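Teaching a robot arm to clean spectacles: 598 goes and counting

22 May 2024

Zorkau says its Urnia table-top arm will be cleaning people's glasses for them before long. Anyone hoping to take it out of the box and hand over their smeared lenses should read the set-up notes first.

The one machine so far given this job is kept at the firm's workshop, and getting it ready has taken since January. Lucie Landry, who runs the set-up, has to supply it with examples of the job done by hand, at ordinary tables and in ordinary light. She has 598 of them. The arm can now wipe one lens without dropping the glasses, most of the time. The second lens is still a problem.
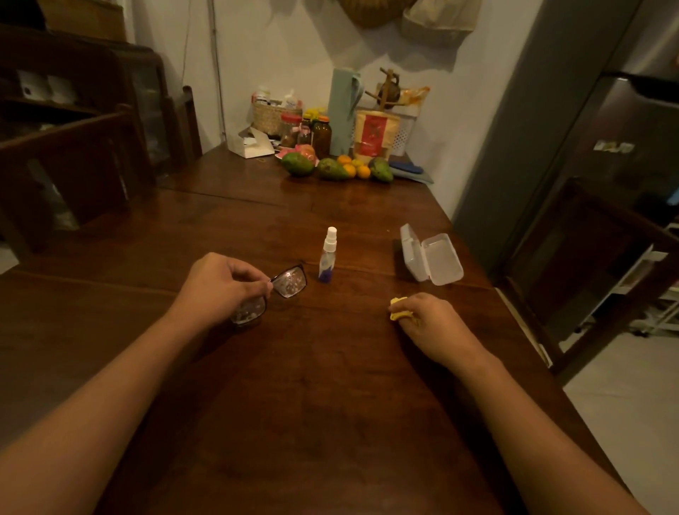 Smudged lenses, a yellow cloth and a spray bottle: the hand-done version of the job on a dining table.

The notes ask for the same few things each time: glasses, a cloth, a small spray bottle and an open case. What else is on the table is left alone. Landry says avocados and a thermos jug at the far end are useful, as the software must learn to ignore them. It has not always done so. In March the arm spent most of a morning reaching for a jar lid.

Keeping the machine fit for work is a job in itself. The soft pads on its two fingers pick up grease from the lenses and then put it back on the next pair, so they have to come off and be washed at the end of every session. The wrist is re-zeroed each morning against a metal block. If that is skipped, the grip lands 3 mm out, enough to bend a temple on a light frame. Dale Fortin, who looks after the arm, has a drawer of bent frames and would not say how full it was.

"The cloth is the hard part," he said. "Glasses keep their shape. A cloth does what it likes."

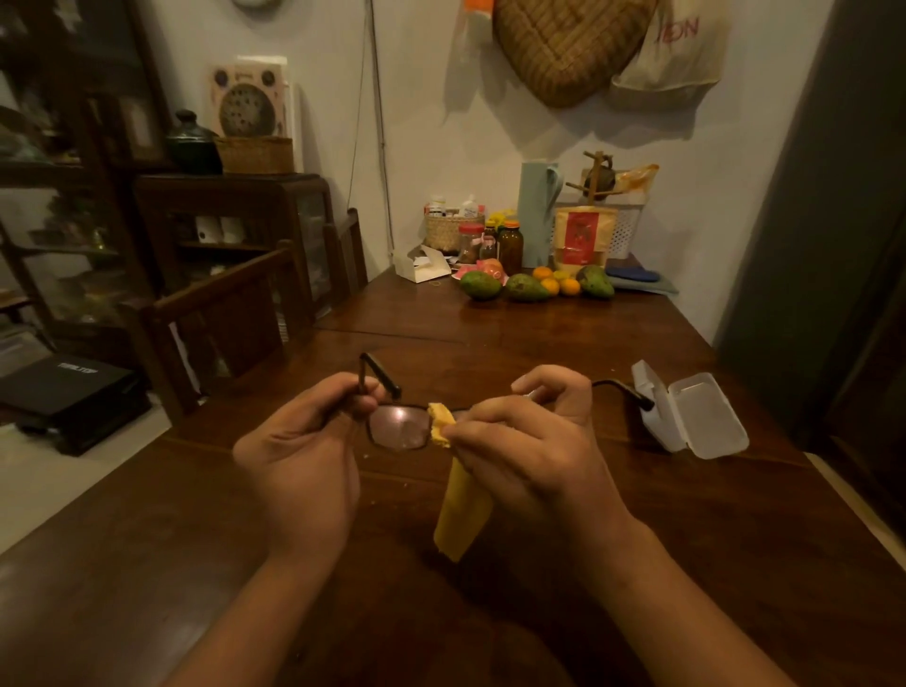 Cloth held to the inner rim of the left lens, with the other hand gripping the frame.

Fortin's current fix is a slower wipe and a new setting that makes the fingers let go if the frame starts to twist. It was loaded last week. He reports fewer bent frames, but gave no figures, and Zorkau turned down a request to watch a full session.

Not everyone is convinced that the trouble is worth it. Parvaneh Akbari, an optician at Marchand, has seen the arm at work twice. She was shown a clean lens on both visits and asked on both what had become of the other one. Her worry is grit. A person feels it under the cloth and stops; the Urnia has no sensor in its pads and would carry on rubbing. Landry accepts this and says that rinsing first is "under discussion". Rinsing would mean a sink, and the arm is not sealed against water.

Zorkau has not named a price or a date of sale. A second arm is due to be set up in the autumn, using the same examples, and Landry expects its wrist and pads to need the same daily care. She cleans her own glasses by hand.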